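Selling old books – Jaltthorpe or Illomden?

plolau40
Clearing Gran's shelves and I've got 40 hardbacks to shift. The Jaltthorpe shop offered me a flat £40 for the lot, which feels stingy!
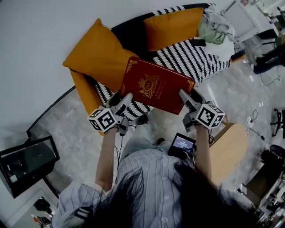

I'd rather not post them one by one either, the heavy ones cost £4 each to send. Anyone tried the Illomden fair?

hennessy_reads
Took a carload in January and came home with most of it. £40 is fair – take it.

mossy_kettle
Disagree! Decorative bindings do well there. Got any with gold on?

plolau40
Only this, and it's a box. 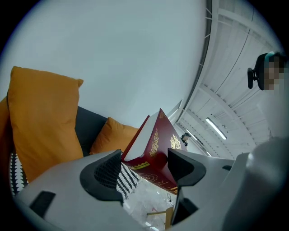

Red with gold scrollwork

mossy_kettle
Ooh, keep that back. I'd sell it separately.

hennessy_reads
Still say take the £40.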